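4.2 Do scattered objects slow people down?
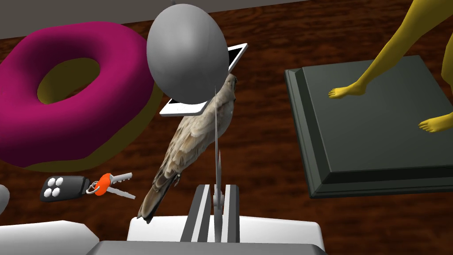 The claim that a busy table makes people worse at finding things is repeated so often that few papers bother to cite anything for it. When a citation is given, it usually leads back to the Sarkden study, and from there to a single session in which the items, the table and the order of the trials were all changed at once. We do not think that study shows what it is said to show. A person who takes longer to find a cup among twenty other things may be slowed by the number of things, by how alike they are, by how they overlap, or by the plain fact that the eye has farther to travel. The Sarkden report treats all four as one and calls the result "clutter."

Our own doubts began with the scoring. In the Sarkden procedure a trial ends when the participant says the name of the target out loud. Saying "donut" takes less time than saying "measuring spoon," and some things have more than one common name. A participant who hesitates between "couch" and "sofa" is not searching for anything. Yule raised this point in an unpublished note on the Matos picture set (Dougal Yule, personal communication, 23rd July), and we have found no reply to it in print. When he re-scored the part of the data that could be recovered, the gap between sparse and busy layouts shrank, though it did not vanish.

We therefore used a button press in place of a spoken name, and kept the naming task as a separate block at the end. Figure 3 gives one rendered layout. Everyday items were chosen over abstract shapes for the dull reason that earlier work used them and we wanted to be able to compare. We are not convinced they are a good choice. People bring expectations to food and toys that they do not bring to a gray disk, and those expectations differ from one person to the next in ways that no screening form will catch.

Figure 3. Rendered tabletop layout. Items include a ring-shaped donut with a magenta top and a gray balloon.

After exclusions, 337 participants completed both blocks. Eleven more finished the first block only and are left out of everything that follows. The full set held 688 layouts, split between the Drikholm and Rarkden lists, and each participant saw a random draw from one list. Nobody saw both. This means that any difference between lists is also a difference between people, and we ask the reader to keep that in mind when looking at Table 2, where the Rarkden group appears faster on every measure. We suspect they were simply a faster group.

The main result is easy to state and hard to interpret. Search times rose with the number of items, as everyone would expect. Once we took into account how far the target was from the center of the screen, the rise became much flatter. When we also took into account whether the target shared its main color with a neighbor, what remained was small and uneven, and it went in the wrong direction for 18 of the participants. A supporter of the clutter account could fairly say that distance and shared color are part of what clutter means. If so, the word is doing no work of its own, and we would prefer to talk about distance and color.

We are also wary of the rating data. Participants were asked at the end to say how "messy" each layout looked on a seven-point scale, and these ratings predicted search time better than any measure we could compute. It is tempting to conclude that people can sense something our measures miss. A less exciting reading is that they remembered which layouts had given them trouble and marked those as messy. The ratings were collected after the search task, by the same people, using the same images. A proper test would need raters who had never searched the layouts, and an attempt at this in June was dropped when the two sets of image labels could not be matched.

None of this rules out a real effect of crowding on attention. Work on letters and lines gives good grounds to expect one at short distances, and our layouts were never designed to test the tight spacing at which it appears. Our complaint is with the step from that narrow finding to advice about desks, classrooms and kitchen counters. Several of the guides reviewed in Section 2 tell readers that clearing a surface will improve their focus, and they lean on search-time studies to say so. A delay in pressing a button, measured on a screen over a short session, tells us very little about whether a person can sit down at a crowded desk and write a letter.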